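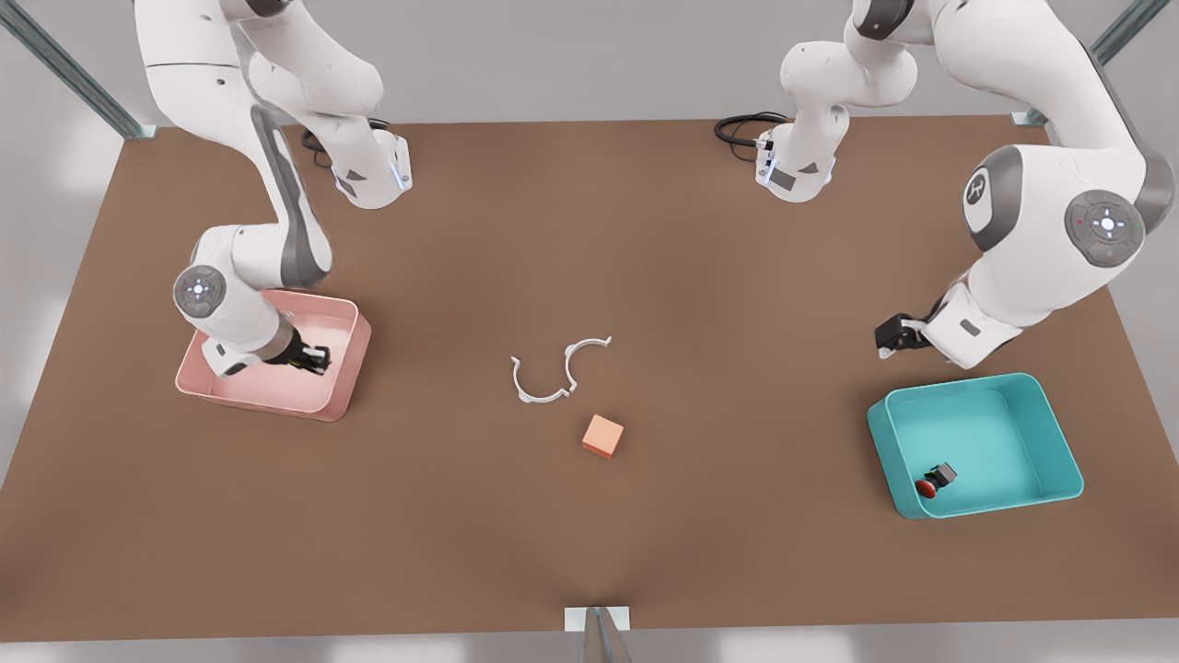 Chauvin paid me by the demo, and a demo only counted if the orange cube ended up in the turquoise bin. Easy money, I thought! I put on the headset, took hold of both controllers, and was all thumbs for the first 50 tries. My right gripper kept diving into the pink bin like it had lost its keys in there.

"Slower," Didier said in my ear. "It learns your nerves too."

So I slowed down. By October I could do 30 an hour (humming, mostly). Then they let it try alone, and I watched the left arm stop over the cube and give a tiny shake, the one I do before I commit to anything.

"Want me to train that out?" Didier asked.

I told him to leave it in.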